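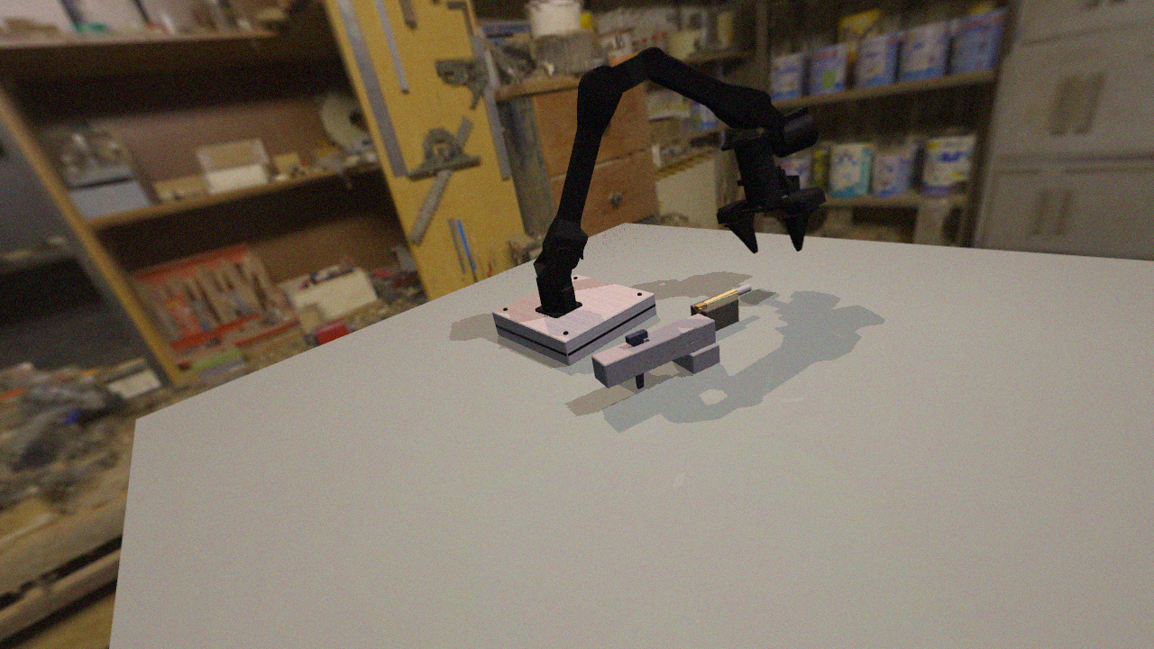
October, 6 a.m., coffee going cold

Third week of the arm. I'm still calling it the arm. The Zalstead people gave it a name in the first meeting and I refuse to use it.

Yesterday was another "review session," meaning eight of us in the break room watching the simulation again while a man from Ritby talked about cycle time. In the simulation everything behaves. The gripper has its bar and its blocks and all the table it could ask for, with paint cans and a yellow panel of rulers blurred in the background so it feels like a real shop. Whoever built that room has never had to clear a bench at the end of second shift. Ours has glue on it from before I was hired.

The number they like is 3,250 pieces a day. We do 2,508 on a good one, and I know that's right because I'm the one who writes it on the sheet. I asked where the 3,250 came from and was told "the model." I asked if the model had the Putari stock in it, the warped stuff that shows up every fall and has to be turned over twice before it will sit. He wrote that down. He has written down everything I've said for three weeks and I haven't seen any of it come back.

Divina Dela Peña asked the only question I cared about. She wanted to know who gets called when it drops something at 4 a.m. The answer was that the operator would be "empowered to intervene." So Divina, then. Same pay, as far as anyone could tell her.

To be fair (I'm trying, it's early) there are parts of this job I'd hand over today. My right wrist clicks when I open a jar. If it takes the sorting on the Carretero orders I won't cry about it. Those are 116 to a tray and by the last tray I can't feel my thumb.

But they keep saying it frees us up, and I'd like somebody to finish the sentence. Frees us up for what? Last month I trained two new people by standing next to them while they sorted. That's how I learned, too. You pick up a bad piece and the person beside you says no, feel that edge. If the sorting goes, I don't know where anyone learns the edge. I said that out loud and it got a nod and then the next slide.

They want around 80 hours of us being "observed" before the thing goes on the floor. I signed the form. Everybody signed the form. Divina read the whole thing first, both sides, with the Ritby man standing there holding the pen.

Need to ask about the overtime line on the new schedule, it's blank for November. Also gloves, we're out of mediums again. Bus in ten minutes.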